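FELTHORPE TECHNICAL TRAINING TRUST
Equipment Review Group

Minutes of the meeting held on 25th June in the Upper Workshop

Chair: Kiyoshi Fujimoto
In attendance: the Head of Workshops, the Finance Officer, two tutors from the assembly course, the Safety Adviser and the Clerk

1. Apologies and minutes

Apologies were received from the Deputy Principal. The minutes of the February meeting were approved, subject to one correction under item 4, where "hire" should read "purchase".

2. Matters arising

The Head of Workshops reported that the extra power outlets requested in February had been fitted along the north wall. The old pillar drill had been withdrawn from use and would be offered to Dranum Community Workshop before any other disposal was considered.

3. Review of the Taheri two-arm bench kit

3.1 The Group had before it the quotation from Drevine, the supplier, together with the tutors' written report on the trial. The kit is offered as a pair of small arms with grippers, control software and a year of telephone support. It is sold for teaching and light handling work and is not intended for production use.

3.2 The tutors summarised the trial. The kit had been set up at an ordinary bench and used for small handling tasks with parts of the kind used on the assembly course. Students had learned to start and stop the arms safely within the first session. Teaching the arms to approach the same part from opposite sides had taken a good deal longer, and the tutors considered this the most useful part of the exercise.

3.3 The Group considered the work at the bench. 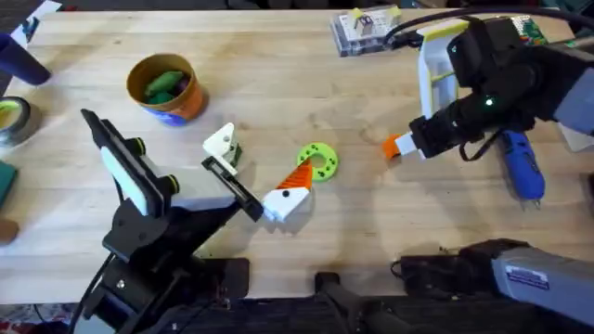
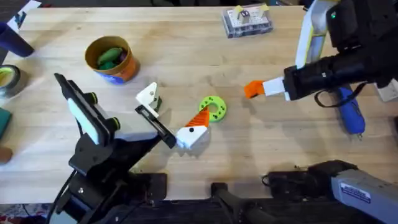
Item 3.3: Taheri kit on trial, both arms at the bench with the green ring lying between them.

3.4 The Head of Workshops asked whether the bench should be cleared before each session. The tutors replied that they had no objection to hand tools and materials being kept on the bench, provided that they were outside the reach agreed for the lesson. The Safety Adviser did not agree. He asked that a marked area be laid out on the table top and that nothing be left inside it other than the parts in use. This was accepted.

3.5 The Safety Adviser also raised the matter of cables. The supplier's manual gives little guidance on how they should be routed, and he wished to see them clipped or tied before any student worked beside the arms. The tutors agreed to ask Drevine whether suitable clips could be supplied with the kit.

3.6 On the gripper fingers, the tutors reported that the standard pair had been adequate for flat parts but less so for round ones. Drevine sells further sets at 34 pounds each. The Chair asked whether these could be made in the workshop instead. The tutors thought this possible, although the supplier had not yet confirmed whether doing so would affect the warranty.

3.7 The Finance Officer noted that the quotation came to more than 900 pounds before delivery, and that telephone support after the first year was not priced. He was unwilling to recommend a purchase until that figure was known. Some members felt that the support would be little used once the tutors were familiar with the software – others recalled the difficulties with the engraving machine and wished to have it in writing.

3.8 After discussion it was RESOLVED:

(a) that the Taheri kit be approved in principle for the assembly course;
(b) that no order be placed until Drevine has given a written price for continued support and a statement on workshop-made fingers;
(c) that student groups using the kit be limited to five, with a tutor present throughout.

4. Bench space

The Group considered where the kit would be kept if bought. The Upper Workshop is preferred for its light, but the room is shared with the evening upholstery class and would need to be handed over each afternoon. The Head of Workshops will look at whether the arms can stay fixed in place under a locked cover – the tutors were concerned that repeated removal would upset their settings.

5. Actions

Tutors: write to Drevine on cable clips, finger sets and warranty.
Finance Officer: obtain the support price and report to the Chair.
Safety Adviser: draft a one-page bench rule and circulate it for comment.
Head of Workshops: report on covers and storage.

6. Any other business

The Clerk reminded members that declarations of interest must be renewed before the autumn term. Kiyoshi Fujimoto thanked the tutors for the time given to the trial.

7. Next meeting

Date to be confirmed by the Clerk once Drevine's reply has been received.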